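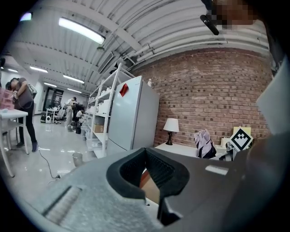

Week 3: Brick bonds, or why walls have opinions

Most people who work indoors have a brick wall somewhere in their day and have never once looked at how it's put together. This week we look. A bond is the pattern in which bricks are laid so that the vertical joints in one row don't line up with the joints in the next. A reddish-brown wall with pale mortar, like the one along the right-hand side of the room in the picture, does half your homework for you, as the light mortar draws the rows. Dark mortar on dark brick will have you squinting. Get used to following the mortar first and the bricks second.

Terms you will be expected to use without flinching

Course: one horizontal row of bricks. Please stop writing "layer." It's a wall, and cake is a different department.
Stretcher: a brick laid with its long side showing.
Header: a brick laid with its short end showing.
Bed joint: the mortar running flat between courses.
Head joint: the upright mortar between two neighbors in the same course. Some books call it a perpend. Either is fine in your write-up as long as you pick one.
Wythe: one vertical thickness of brick. Say it like "with" and move on.
Closer: a cut brick used near a corner to make the pattern come out even. Every bond looks wonderful until it meets a corner.

The bonds

Running bond. All stretchers, each course shifted half a brick from the one under it. On newer buildings it is usually a single wythe hung in front of something else that does the work. The brick keeps the rain off and takes the credit.

Common bond. Several courses of stretchers, then a course of headers, and repeat. The headers reach back and tie the front wythe to the one behind. Count the stretcher courses between header courses and write the number down, as it varies from builder to builder and sometimes from Monday's builder to Tuesday's.

English bond. One course of headers, one of stretchers, all the way up. Strong, hungry for bricks, and a little smug.

Flemish bond. Header, stretcher, header, stretcher within the same course, with each header centered over the stretcher below. Owners liked to put it on the street side and switch to something cheaper around the back. The Robichaud warehouse does exactly this – walk down the alley and watch the money run out.

Stack bond. Joints lined straight up and down. It has very little strength of its own and needs steel in the bed joints. You will see it in restaurants.

Mortar

Mortar should be softer than the brick. If something has to crack or wear away, you want it to be the part you can rake out and replace. Old lime mortar gives a bit and lets damp out. Hard modern cement does neither, and when it's packed into an old wall the damp leaves through the brick face and takes the face with it. Rhun Pugh's reading on the Keluvard mill covers a repair of this kind, done with great confidence. Read the section on spalling and skip his thoughts on parking.

Field sheet

Pick one wall on Brodesier Street. Draw a patch 8 courses high, showing every joint. Name the bond, or say why you can't. Mark any closers. Note where the mortar changes color, which usually means a later repair. Add a paragraph of 200 words on whether the wall is carrying load or just standing there.

Don't pick the Dikia building. It's printed panels, and 19 of you handed it in last year.

Sheets go in Emlyn James's box by 22/03/2019. His box is the one without the plant.

Next week: arches. Bring a ruler and the reading on centering.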